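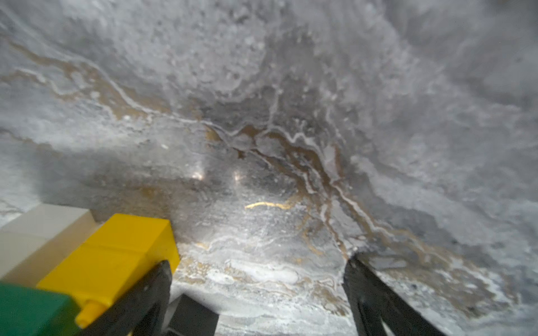

# Wastby marble table wrap: I've lived with it since January

I bought the Wastby wrap for our play table after looking at the real stone version of the same idea and laughing out loud at the price. The wrap was $40 for the big roll. The stone tabletop I'd been drooling over was not $40, let's leave it there.

So, quick background. The table is an old coffee table from my mother-in-law, Milagros Catacutan, who had it in her den for as long as my husband can remember (Hi Milagros, I know you read these!). Great legs, solid, terrible top. It had water rings, a burn mark from a fondue night, and one corner where the veneer had started to curl. I'd already tried a tablecloth, and with kids a tablecloth is basically a rope for pulling everything onto the floor.

## The pattern

I was ready to be disappointed by the pattern. A lot of marble prints are white with a few gray squiggles, and they look like a bathroom at a cheap gym. Mine is pale gray and white and cloudy, with some darker gray patches, and then there are these golden-brown veins running through it with fine white lines alongside them. The veins wander. They split and curl around and fade out, and the white lines crackle off in all directions between them. My friend Thu Lưu came over and ran her hand across it before she asked what it was, and Thu has real marble in her kitchen.

It's warmer than I expected from the listing photos, which made it look almost blue. If your room is full of cool grays you might want to order a sample first. Our living room is mostly oak and tan, so the gold is perfect.

One gripe. The pattern repeats, and once you find the repeat you can't stop finding it. On a coffee table you'd never notice. I had enough left over to do the top of a bookcase too, and the two pieces have the exact same squiggle, about six feet apart, staring at each other across the room. If you're doing more than one surface, shift your cuts before you start sticking.

## Putting it on

The roll is 60 inches long, plenty for my table with some to fold under. Wastby says you can do it alone. I tried it alone and ended up with a bubble the size of a pancake, peeled it all back, said a word, and waited for Gerardo to get home. With two of us it went pretty fast! He held the far end up and I worked from the middle out with the little felt squeegee that comes in the tube.

What I'd pass along if you're about to do this:

- Clean the table, then clean it again. I missed one toast crumb and I can show you exactly where it is.
- Peel the backing a few inches at a time. If you pull it all off at once it will find itself and stick to itself and you'll cry.
- Use a hair dryer on low for the corners. It softens up and wraps around nicely.
- Get a fresh blade. I used the one in the junk drawer for the first side and you can tell which side that was.

The glue is forgiving for the first few minutes, and after that it means business. I haven't tried taking the wrap off, so I can't tell you how clean it comes up. The package says it comes off fine, and I'd take that with a grain of salt on old veneer like mine.

## Shine

There's more gloss than I would have picked. Turn on a lamp and you get bright spots on it, and sometimes a bit of gold catches the light and really glints. I kind of love that at night. I love it a lot less when I'm trying to read at the table and I've got a glare right where my book is. I moved the lamp back a little and mostly forgot about it.

If you hate shine, look at the Trorside one, which my neighbor Jhun Rivera put on his desk. It's matte and feels a little like paper. It hides fingerprints better than mine does, but the print is flatter and I think it looks more like wallpaper. It's also pricier for a shorter roll. Jhun would disagree with all of that, and he's welcome to write his own review.

## Holding up to kids

OK, the part I cared about. We are a building block house. There are blocks on this table at breakfast and there are blocks on it when I turn out the lights, and the kids do not set things down gently. They slam, they drag, they build a garage and then drive the garage across the table.

So far there are a few hairline scratches that I only see when I crouch down and look sideways toward the window. All the busyness in the print is a big help there. One faint line in a sea of other faint lines, who's going to know? The only real damage is a small nick near one edge, and that came from a screwdriver. I was holding the screwdriver.

Marker wiped off with a damp cloth and some dish soap. Crayon took a little rubbing. Tomato sauce sat overnight and left nothing behind. Washable paint was no trouble at all. Slime is slime, and I don't hold that against any tabletop.

I have been careful with heat. We use trivets for anything out of the oven, and I'd keep doing that no matter what the package promised.

A funny downside: small pale pieces vanish on this pattern. You set one down and it melts right into the marble. My youngest has spent whole minutes looking for a piece that was sitting in front of her, and I've done the same with a pill, a shirt button and the back of an earring. We keep a tray on the table for tiny things now.

## Edges

Three of my four corners are still tight. The fourth is the one where the veneer was already curling, and it has started to lift just a hair. I warmed it up with the hair dryer, pressed it back down and put a heavy book on it overnight. It stayed put for weeks and then lifted again. I'm going to try a dab of contact cement. I should have glued that veneer down first, so I'm not taking points off.

## Would I buy it again?

Yes, and I already have. There's another roll in the closet for the laundry room shelf, and I'm going to cut that one with a new blade and get Gerardo involved from the beginning. If I were scoring out of a hundred I'd give it a 95, with the missing points going to the repeat and the reading glare.

I'll update if the corner gets worse.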